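五月换季,本人对次卧进行了一次完整整理。次卧面积不大,平日供来访亲友住宿,其余时间兼作存放换季织物之用。两种用途长期并存,物品混放的问题逐年加重,至今年春末,衣柜下层已无法正常开合。现将整理的依据、步骤及遗留问题记录如下,供日后复查,亦供有类似房间的读者参考。

## 一、整理前的状况

次卧的固定家具有四件:床、床头柜、衣柜、窗下的一只矮凳。矮凳原为换鞋所用,后移入室内,实际上成了临时堆放处。来访者的外套、未拆的快递、待缝补的衣物,均曾在其上停留数周以上。

衣柜分上下两层。上层存放冬被,下层原定存放床单、枕套与毛巾,后陆续混入旧窗帘、毛毯边料和一台已停用的加湿器。取一条枕套须先移出加湿器,放回时又往往懒于复位,次序由此逐步瓦解。

床头柜的情况较为特殊。此柜体量甚小,可用空间只有一格敞口和一只抽屉。敞口内曾塞入充电线、旧杂志、两副眼镜和一只没有电池的闹钟,抽屉则因塞得过满而卡滞。去年秋季,Pallavi Maurya 来家中暂住十余日,离开时委婉提出,夜间找不到放水杯的地方。本人当时应允改进,拖延至今。

## 二、整理的原则

动手之前,本人拟定了几条原则,写在一页纸上,贴于衣柜内侧。

第一,客用物品与自用物品分开存放,客用物品优先占用随手可及的位置。

第二,凡放入次卧的物品,须有明确的固定位置。没有位置的,不得以“暂放”名义留在室内。

第三,床面不作为分拣台过夜。白天可以在床上摊开织物,当晚必须清空。

第四,新增收纳用品的总支出不得超过 3000 卢比。本人过去有购置收纳盒以代替整理的习惯,结果收纳盒本身成为需要收纳的物品,故此次设定上限。

第五条原写“所有容器统一颜色”,后予删除。家中现有的篮筐颜色各异,为统一而更换,与第四条相抵触。

## 三、清点与分类

清点用去一个上午。本人将衣柜下层、床头柜和矮凳上的全部物品集中,逐件登记于表格,合计 67 件。登记项目包括名称、现状、最近一次使用的大致时间以及处理意见。

处理意见分为留用、洗涤后留用、转送、废弃四类。执行中发现,“转送”一类最易拖延。物品装袋后若无确定的接收人,通常会在门厅滞留,继而回到原处。为此,本人在装袋当日即与接收人联系,约定取件时间,袋上注明姓名。至本文写作时,仅余一袋尚未取走。

织物的判断标准如下:

- 床单:四角有无破损,能否平整铺覆现有床垫;
- 枕套:须成对,单只者改作擦拭用布;
- 毛巾:吸水性明显下降者不再供客人使用;
- 毛毯:有虫蛀痕迹者单独密封,检查后再行决定;
- 旧窗帘:尺寸与现有窗户不符者一律不留。

旧窗帘共有三幅,均属搬家前的遗留物。保留多年的理由是“日后或可改制”,而改制从未发生。此次转送一幅,其余两幅裁作防尘罩,用于覆盖冬被。

加湿器经通电检查,仍可运转,但水箱密封圈老化。该机为 Plitari 牌旧款,本人曾两次去函询问配件,未获可用的答复,最终作废弃处理。此事耗时与其价值不相称,记录于此以自戒。

## 四、衣柜的重新分层

衣柜上层维持原用途,只对冬被的叠放方式加以调整。原先采用对折后平摞,底部一床长期受压,取用时须搬动全部。现改为卷起后竖放,每卷以布带系住,带上缝有小布签,注明尺寸。

下层增加一块隔板,分为左右两区。左区存放客用床品,每套床单、被套与枕套折叠后收入其中一只枕套内,成为一包,取用时一次取齐。右区存放自家换季织物。隔板在本地 Insaurralde 木工店裁切,连同两根支撑条合计 2000 卢比,占去预算的大部分。店方建议封边,本人采纳,事后看来是必要的,未封边的板材容易勾挂织物。

隔板安装时遇到一处困难。衣柜内壁并非完全垂直,前后宽度相差少许,首次裁切的板材无法推入到底。经打磨一侧后方告解决。拟自行加装隔板的读者,宜在前、中、后三处分别量取宽度,以最小值为准。

樟脑丸不再使用,改为干燥的雪松木块,以棉布袋盛装。曾有客人反映床品气味过重,影响睡眠,这一意见应当重视。雪松木块的气味亦会随时间减弱,表面用细砂纸轻磨即可恢复一部分,计划每季进行一次。

## 五、床铺

床的位置未作改动。本人曾考虑将床移至对侧墙边,以便在窗下留出较大空地,量度后发现移动后衣柜门不能全开,遂放弃。

床垫翻转一次,并以吸尘器清理正反两面。床垫罩拆下洗涤,晾干后重新套上。套罩时应先套床头两角,再套床尾,最后将侧边向下拉平。床头一端较易起皱,原因在于该处罩布余量偏大,反复抚平亦难以持久。对此本人不再强求。

平日无客人时,床上不铺床单,仅留灰色罩面,来客当日再行铺设。此举减少了积尘与重复洗涤。枕头收入衣柜,不留在床上。过去将枕头留在床上,名为整齐,实则每次来客前均须重新晾晒。

有读者曾来信询问,空置的客床是否宜以大块布料覆盖。本人的做法是不覆盖。覆盖布本身同样需要清洗,尺寸又大,在本地潮湿季节不易干透。若房间朝向街道、灰尘较重,则可另行斟酌。

## 六、床头柜与篮筐

床头柜是此次整理中改动最小、收效最为明显的一处。柜体为白色,形制简单,继续使用。敞口格内的杂物全部移出,充电线归入书房,旧杂志送出,闹钟装上电池后放回主卧。抽屉内现只保留几样客人夜间可能需要的物品:一支手电筒、一包纸巾、一张写有无线网络密码的卡片。

卡片的内容曾三次修改。初稿过于详尽,将热水器的使用、垃圾分类、门锁的注意事项一并列入,正反两面写满。后经家人提醒,客人不会在睡前阅读如此长的文字,遂缩减为网络密码与本人电话两项,其余事项当面说明。

柜面的安排则经过反复。最初设想柜面完全留空,只供放置水杯与手机。试行数日后发现,客人的零散衣物、洗漱包仍缺少去处,容易落到床上或矮凳上。矮凳既已移出房间,便须另有容器承接。

本人试用过三种容器。其一为布质折叠箱,Flillemon 牌,轻便,但侧壁软塌,单手取物时整体变形。其二为藤编浅盘,外观尚可,边缘的藤条会勾住袜子和围巾。其三为家中原有的红色塑料篮,长方形,侧面为镂空格纹,通风较好,也便于擦洗,内里加一层白色衬垫后,小件物品不会从格孔中漏出。最终采用第三种。

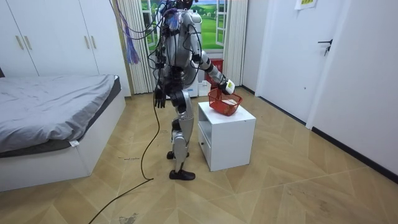
*次卧一角:灰色罩面的床,以及床头柜上的红色篮子。*

红篮与床头柜的大小相称与否,家中意见并不一致。本人认为篮子置于柜上,取用高度合适,无须弯腰。家人则认为篮子占去柜面,水杯又将无处安放。折中的办法是:无客人时,篮子置于柜上;客人入住后,由其自行决定,亦可移至衣柜前的地面。水杯问题另以一只壁挂小托架解决,托架尚未安装,须待选定墙面位置。

衬垫的选择也有需要说明之处。纸质衬垫更换方便,受潮后易破;棉布衬垫可以洗涤,但四角需要固定,否则会随衣物一同被带出。如使用棉布,可在四角各缝一段短带,系于篮子的格孔上。此项针线工作不难,一个晚间足以完成。

## 七、地面与动线

地面的处理以“少放”为原则。床与床头柜之间须能通行,夜间起身不致碰撞。原先铺在床侧的小块地毯已撤去,其背面防滑层老化,踩踏时会移动,对年长的客人不够安全。冬季是否另铺,留待届时再定。

清扫时应将床头柜一并移开。该柜较小,一人可以搬动,柜后墙脚处积尘较多,此前多年未曾清理。本人以湿布擦拭墙脚线两遍,再以干布收尾。

窗帘亦于同日清洗。取下前先记录挂钩的间距,共 11 个挂钩,逐一装入小袋,与窗帘绑带放在一起。上一次清洗时遗失过挂钩,致使窗帘一侧长期下垂,直至次年方才补齐。

## 八、维护安排

整理完成后的维护,定为以下数项:

1. 每次客人离开后,当日拆洗床品,检查抽屉与篮内有无遗留物品;
2. 每月擦拭床头柜与红篮一次,篮子的格孔用旧牙刷清理;
3. 每季检查冬被与毛毯,同时处理雪松木块;
4. 任何拟放入次卧的新物品,先指定位置,再行搬入。

第四项在执行第一周即受到考验。家人购回一盏 Sternum 牌落地灯,意欲放在次卧床侧。经测量,灯座会占去通行宽度,故暂置客厅。家人对此保留意见。

## 九、遗留事项

壁挂托架尚未安装,已如前述。衣柜右区仍显拥挤,主要是两条厚毛毯所致,拟于入冬前重新评估是否全部保留。床头柜抽屉的滑动虽较以往顺畅,拉至末端时仍有轻微阻滞,可在滑轨处涂少许石蜡试之。

另有虫蛀毛毯一条,目前密封存放于阳台柜内,尚在观察。如需废弃,将另行登记,并在清点表中补注。

Pallavi Maurya 已获告知房间情况,并表示下次来访愿意使用。本人请其届时就水杯的位置再提意见,托架的安装高度亦拟待其试用后确定。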